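Why I went back to keeping a recipe box

My aunt kept her recipes in a gray metal box that had once held index cards at the insurance office where she worked. When she moved into the smaller apartment in August, she handed it to me across the kitchen counter and told me to throw out whatever I didn't want. I threw out two cards, both for aspic, and I have felt a little guilty about them ever since.

Before that I was a bookmark person. I had around 700 recipes saved in my browser, in folders with names like "soup" and "soup 2" and "try soon" (some of the "try soon" ones were from before my son could walk, and he drives now). I couldn't have told you what was in there. When I wanted lentils I searched for lentils all over again, found the same page I'd already saved, and saved it again.

The box works differently, mostly because it's small. You flip through it standing up while the water heats, and on the way to the lentils you pass the plum cake and think, oh, plum cake! I've made that cake three times since the summer. It's on a card in my aunt's slanting blue handwriting, and the baking time says "until Risis Street smells it," which is where they lived then, on the third floor over a shoe repair. I've worked out that this means 50 minutes in my oven, and I penciled it in the corner, very lightly, so as not to bother her version.

My neighbor Majdi Hijazi got interested when he saw the box out on the table, and went home and came back with his mother's notebook, which has a rice dish in it that I am now a little obsessed with. You fry the onions much longer than seems reasonable – a good deal past the point where I would normally lose my nerve – and then the cooking water goes brown and sweet and the rice drinks it all up. He read it out loud, translating as he went, and I wrote it down, and we argued pleasantly over how much a "coffee cup" was. We settled on the small kind. The card has a grease spot on it already, so it belongs. 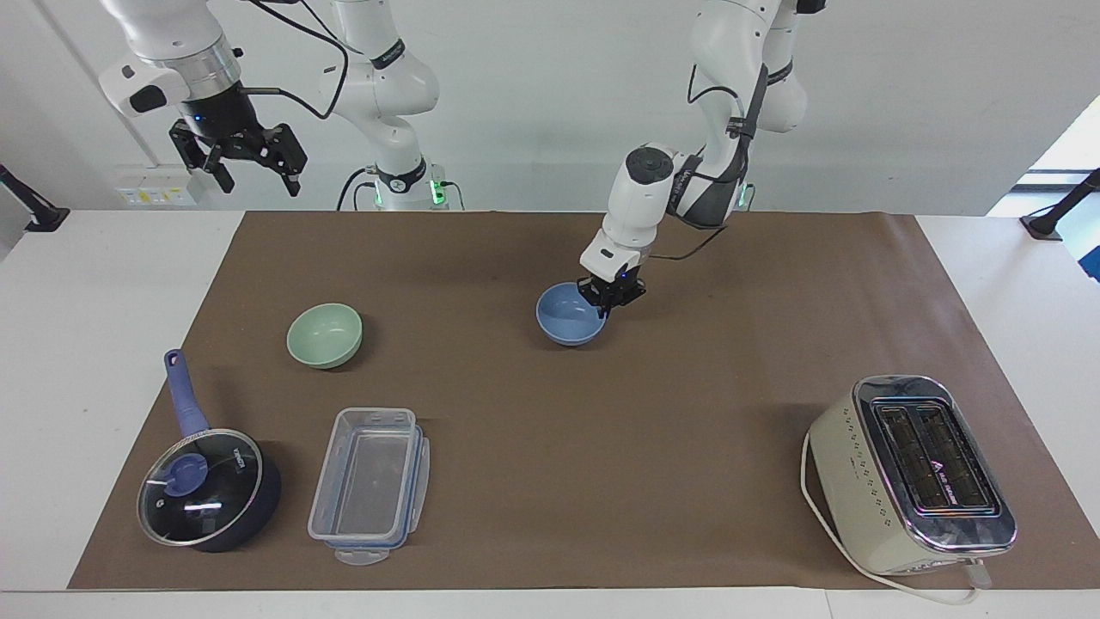 I've been slow about copying over my own things. I do one or two in the evening, after the dishes, with a decent pen, and I only let a recipe in if I've cooked it at least twice and somebody asked for more. That rule has been harder on me than I expected. My famous chili didn't make it, because when I thought it over, I was the only one who had ever called it famous. The cornbread got in right away, and so did the cucumber salad, and the bean soup is waiting until I can remember what I did the second time, when it was good.

The tabbed dividers are still my aunt's, including one that says "Company" and one that says "Not Company." I put the rice under "Company" and then moved it the next morning. We eat it on a regular weeknight, out of the pot.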